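**Does It Matter How You Dry a Cutting Board? Final report, Materials in the Home (spring section)**

My original proposal was on bridge cables. The steel sample never came, the deadline did, and I own a sink. So this report is on whether wooden boards warp less when they are dried standing up, which my family has argued over for longer than I have been enrolled anywhere.

## Background

Wood takes in water and swells, mostly across the grain and hardly at all along it. If one face gets wetter than the other, the wet face grows, the dry face doesn't, and the board cups. The course reader covers this in two pages and then spends eleven on varnish.

Advice on drying is plentiful and confident. The leaflet that came with my Polik board says to stand it on its long edge. The Drakos leaflet says to lay it flat on a rack. Farkutura, whose boards cost the most, says to wipe it and "allow it to rest," like a roast.

## Method

I bought 8 maple boards from the kitchen shop in Brerberg, all from the same shelf, and split them into two groups. Every evening each board got the same treatment: warm water on both faces, a quick scrub, a shake. Half were stood on edge against the tiles. The other half were laid on the counter, which is what people do when they are tired and what I did before this project improved me.

I kept this up for 33 days, from late January through most of February. Cupping was measured with a steel ruler laid across the grain and a set of feeler gauges pushed into the gap under it. I took readings in the morning, before breakfast, when I was least likely to care how they came out.
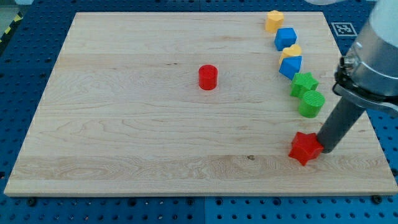
The ruler has to sit in the same spot each time, so I made a pencil mark on both long edges. By the second week the scrubbing had removed most of the marks and I put them back with a knife. Anyone repeating this should start with the knife.

## Results

The flat boards cupped, all of them, and always with the edges lifting away from the dry side. The worst had a gap of up to 2 mm in the middle and rocked when I chopped an onion on it. The standing boards moved too, but only enough to slip in the thinnest gauges.

One standing board did worse than its group. It was the one nearest the radiator. I have left it in the data, partly out of principle and partly because I had already made the graph.

In total I have 133 usable readings. The rest were lost to a weekend away and to a roommate who needed a board and picked the closest one.

## Discussion

Air on both faces seems to be the whole trick. A rack would probably work as well as standing the board up, so Drakos may be right too, but I didn't own a rack and the budget had gone to maple.

The sample is small and the kitchen was not a controlled setting. Somebody boiled pasta in it most nights. I also can't say what happens over years, or with oiled boards, which a fair number of people swear by and I ran out of term to test.

After the last reading I turned the worst board over and wet only the other face. It came most of the way back in two days. I have since told my mother, who says she has always done that.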